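Unit 3: Folding and stacking household laundry

Read this before the practical. Bring one load of your own clean, dry laundry. Anyone without a load can draw from the mixed box by the door, which holds T-shirts, hand towels and loose cloths in several sizes.

## 3.1 Preparing the surface

Clear a flat area at least as wide as your largest item laid open. Wipe it down and let it dry. A table at hip height is easier on the back than a bed or a sofa, and a smooth top lets fabric slide when you pull a corner straight.

Decide where the finished pile will go before you start. Most people do well with the pile at the back on one side and the bin or basket on the other, so the middle stays open. Cor Baert's chapter in the course reader calls this middle area the "field," and we will use the same word in class.

## 3.2 Spreading

Spreading takes more time than folding, and most poor folds start with a poor spread. Work in this order:

1. Drop the item in the field and find one long edge.
2. Pull that edge straight along the front of the table.
3. Find the two far corners and draw them toward the back.
4. Smooth from the center out with a flat hand.
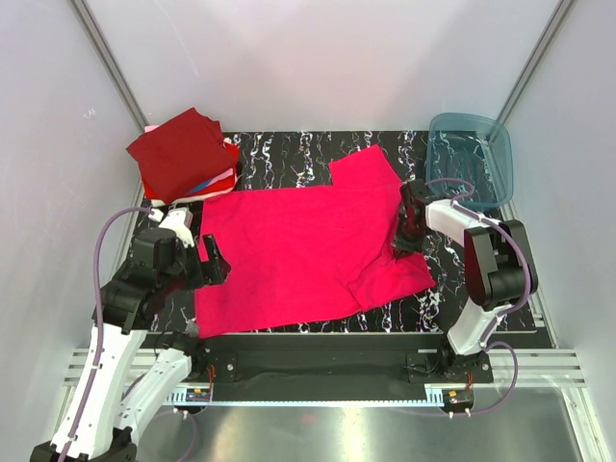
A straight front edge gives you a line to measure every later fold against. Once you have it, leave it alone and work on whatever part of the cloth is still bunched. The big pink-red cloth is at this stage: the lower edge runs nearly straight across the front, but there are still soft folds on the right side, and the outline is irregular. Folding it now would trap those folds inside. The right side needs to be opened out first, then the back part checked for a second edge to match the front one. Note also the layout, with the folded stack in the back left corner and the bin in the back right.

## 3.3 Folding

For towels and plain cloths, fold in half with the far edge brought to the front edge, then in half again from the side. Press lightly after each fold. For T-shirts, lay the shirt face down, fold each side in to the middle with the sleeve laid back flat, then bring the hem up to the collar.

Thin synthetics slip. Fold them in thirds and keep one hand on the first fold while you make the second.

## 3.4 Stacking

Put wide items at the bottom and narrow ones on top. Turn the folded side toward you — single items are then easier to pull out. Mixed piles are fine for the practical, but keep heavy towels off thin shirts.

## For next time

Read section 7 of the reader and fold one full load at home. Write down which items you had to spread twice, and bring the list to class.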